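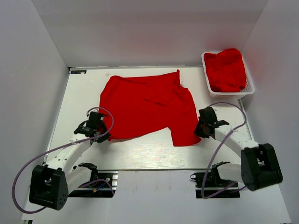 Both of Calleo's arms reaching for the red cloth.

Looking After a Robot With Two Arms
By Augustina Essien
26th February

My robot is called Calleo, and Calleo works with laundry. Well, one small corner of laundry! It picks up cloth, spreads it out and tries to fold it. It has two white arms and a white box to work in, and I'm the person who keeps it running. Kids who come to visit nearly always want to know about the folding, but I want to tell you about my part of the job, which is setting up and fixing (I like that part best anyway).

Let's start with the box. People who work with robots call a space like this a "cell." It has nothing to do with the cells in your body, and it isn't a jail either. It's just the robot's own place, with walls and a flat board to work on. I like white walls and a pale board because bright red cloth shows up so well against them. Think how hard it is to find a white sock on a white bedsheet!

Each arm stands at the front edge, bolted down to a metal rail. Before I do anything else in the morning I take hold of the bottom of each arm, with the power off, and give it a gentle wiggle. If it wobbles, I get out my screwdrivers and hex keys. A little wobble at the bottom of an arm turns into a big wobble up at the hand. You can try this at home. Hold a ruler by one end and move your fingers just a tiny bit, and watch how far the other end travels.

The hand is called a gripper. It doesn't have a thumb or a pinky, it simply opens and closes, a lot like kitchen tongs. Cloth is tricky for tongs! A wooden block stays the same shape wherever you grab it, but a T-shirt flops and bunches and hides its own corners underneath itself. So the gripper fingers need to meet neatly, and they need to be clean. Fuzz from cloth loves to collect there. I brush it off with an old toothbrush, and I wipe the board too.

Now for the purple cables, my favorite thing to talk about. Each arm has one. A cable carries electricity and messages, so the arm knows where to go and can tell the computer where it is. You might think the tidiest way would be to pull a cable tight and tape it flat all the way along. I thought so too when I was new! But then the arm reaches out, the cable has no more length to give, and something gets yanked. That's why there are big floppy loops. My friend Aksel Eyvindsson says they look like spaghetti somebody forgot to clean up, and he's sort of right, but those loops are slack, and slack is what lets an arm stretch.

Too much slack is trouble as well, though. A loop that droops too low could catch on something. So I fasten the cable in a few spots with zip ties and leave the rest free to move. Then I move the arm slowly by hand, as high as it goes and as low as it goes, and watch the cable the whole time. 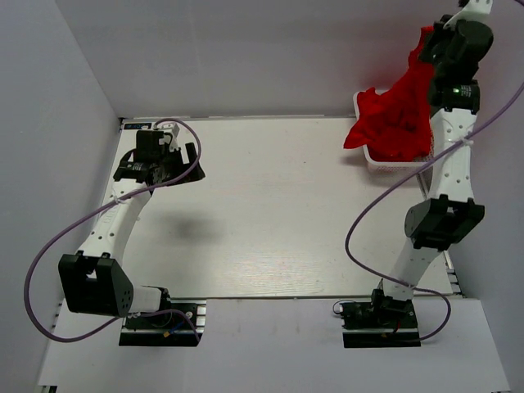

The right arm holding the cloth over the basket. Look for the white zip ties.

See the basket at the back on the right? A basket sounds like the least important piece of the whole cell, but it gave me a terrible week in January. Calleo kept missing the cloth. I checked the motors. I checked the cables. I checked the computer program, all 499 lines of it, with a mug of cocoa going cold next to me. Then Tsz-kin Chiang walked by and asked if I'd moved the basket. I had! I'd lifted it out to clean under it and put it back a little crooked. Now there are pencil marks on my checklist drawing to show where it goes.

When something does go wrong with an arm, I work in the same order every time:

1. Stop the robot and turn off the power.
2. Look before touching.
3. Change one thing, then test it.

Number 3 is the hard one. When you're in a hurry you want to tighten this and swap that and restart everything all together. But then if it gets better, you don't know what fixed it.

Motors have little lights on them, and those help me a lot. There's a green one glowing on the right arm in the second picture. When I turn Calleo on I look for lights before I look at anything else.

I write every repair in a notebook, even the silly ones. So far I've filled 32 pages. Page 4 says "plugged it in."

A warning from me to you: if you ever visit a robot, keep your hands outside its box while the power is on, even if it's standing still. It may only be waiting for its next move.

Comments (3)

Halfdan Hafþórsson
We tried the ruler thing at breakfast and my daughter knocked over the milk. She'd like to know if Calleo can fold socks?

Augustina Essien
Sorry about the milk! No socks yet. They're small and there's the whole problem of finding the other one.

Þórarinn Baldursdóttir
Reading this with my class. They voted page 4 the best page.

We use cookies to remember your reading settings. Accept | Manage choices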